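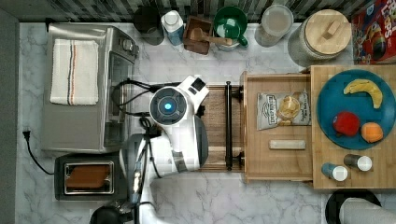 Where should the bread be kept in a small kitchen corner, if the toaster and the oven share the same counter?

In a closed drawer near to the toaster, but not above it or above the oven. Air comes in each time the drawer is opened, so the bread should stay wrapped.

Kitchen corner, notebook of the Gristent workshop, 4th August

I write these notes for myself and for colleagues at the Lurnton room, where the same furniture will be placed next. In May we made a first plan for this corner, and I had it beside me today. The plan put everything in one line against the wall. On paper this looked very orderly. In use, one has to reach over the toaster for each small thing, and I don't want to continue with it.

The present arrangement has the large oven at the left, the toaster close to it and the wooden unit at the right. The containers go in a row at the back, in front of the tiles. I like the tiles, black and gray and beige in narrow strips, but the joints between them take time to clean. The old brush is too wide for them.

Towel: folded, on top of the oven, the one with the blue and orange stripes. It is a good place for taking pictures of the corner and a bad place for a towel. When the oven is in use the towel must go somewhere else. I put this on the list for the Lurnton room also, as their oven will stand in the same way.

Toaster: the plug stays out when we only arrange things. I would like the cord to be kept behind the toaster, not over the free marble, where it collects crumbs and is pulled by the cloth. A clip under the edge of the counter could be enough. The Zinchenko catalog has such clips in packs of 36, far more than we need, but the price is small.

Drawer unit: I tried the drawer with the cutting board in front of it. The board lies flat, and the drawer comes out above it. Good. My worry was that the board would have to be moved each time. The black handle is long, so one can take it at either end, and this helps when the middle is occupied by something.

On top of the unit we keep the fruit plate, with banana, apple and orange, and beside it the two blue cans. The red cereal box is behind. I find the top a little full now. If somebody puts down a cup there, the plate will travel toward the edge. My proposal is to take away the cans first — they have no need to be near the bread.

The drawer itself has the wrapped piece inside and a small wooden block. I have left the block where it is. It may belong to the set of shelf parts from Drenent, and I will ask before I put it in the box.

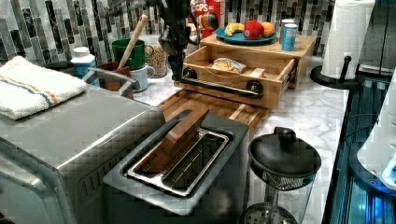
Surfaces and finish

The bamboo is easy. A cloth with a little water, then a dry one, always along the grain. I did the outside of the unit this way before lunch and waited seven minutes before I touched it again. No raised fibers that I could feel with my finger.

The butcher-block board needs oil. I have oiled one corner on the back as a trial, and I will look at it tomorrow before I do the rest. If the corner is sticky, I used too much.

The steel of the oven shows each finger. I wiped it with the gray cloth (the soft one, please don't use it for the floor). The marble top I cleaned only with soap. Last time a colleague asked whether lemon is permitted on marble. It is not, the acid takes away the polish.

The dark fitting, the one with the long rod and the round base, is still not mounted. Its finish is a dark bronze, and at the rims there is a copper color which I first took for rust. After cleaning one rim with a dry cloth it stayed the same, so I believe it is the finish. I thought of polishing it with 2000 paper and decided against it; a finish like this can't be put back by us.

Two questions remain open about the mounting. The first is whether the round base should go on the wood or on the wall. The second is the direction of the rod, standing or lying. For a paper roll I prefer it lying, some hand's width under the shelf, but then we must check that the drawer can still open.

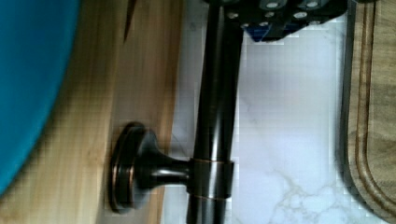 Notebook 3, p. 36

Continued. For the wall we would need to drill through the tiles, and I don't have the right bit. For the wood, short screws are sufficient, but the side panel is thin and I would put a small plate behind it. I have drawn this in pencil on the back of the May plan. The drawing is not to scale.

To do:

— ask about the wooden block
— order the clips
— new narrow brush for the tile joints
— look at the oiled corner of the board
— find a hook for the towel, away from the oven
— decide wall or wood for the fitting, before the Lurnton list is sent

The shelf parts are in the box under the bench. The screws are in the jar beside it, with the long and short ones still mixed.

© Gristent workshop notebooks | Contact | Back to top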